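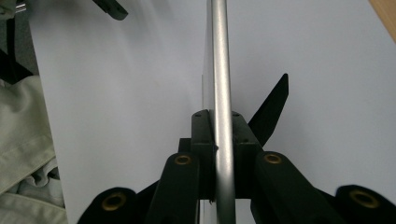

A rod is the easy case, one reader wrote after the May installment of this page, and asked when the gallery would get to the jobs people dislike doing. The objection is fair. A straight tube with a smooth surface has one obvious axis and offers very little to get wrong. It is also a shape that turns up everywhere in a home or on a shop floor: curtain rods, mop handles, closet rails, stock for the cutoff saw.

Gallery: Can Machines Do the Chores Yet?
Posted 28/10/2019

Silver metal rod, matte finish, between black gripper fingers. The surface behind it is white, which helps any vision system that has to find an edge. Brass-colored eyelets sit near the rounded ends of the fingers.

The bracket block straddles the rod, with one raised wall on each side. A gap of this kind limits sideways travel. Rotation about the long axis is a separate problem, and on a plain cylinder it is hard to measure by camera.

Notes on the state of the work

Picking. Dristau lists 424 part types its shop cell can pick from a flat surface. Rods and tubes make up 44 of them. Parts lying against each other are excluded from the list, and so is anything in a bin.

Placing. Lallesix publishes placement results separately from pick results, a practice other suppliers should copy. Its last set covered 2,432 attempts with rigid parts. Insertion into a close-fitting hole was not attempted.

Household work. The Grultholm trial covers four chores: wiping a counter, loading a dish rack, hanging a towel and putting a broom back on its hook. The broom is the nearest relative of the rod. Lifting it is routine. Getting the loop over the hook takes more than 44 seconds on a typical run, and a person still has to reset the station if the handle swings.

Cloth. No supplier covered on this page quotes a figure for folding shirts of mixed sizes. Khan has withdrawn its towel demonstration pending a new finger design.

Current reading: single rigid parts on a clear surface, yes, with supervision. Mixed household items, no. The next update will cover drawer handles and jar lids.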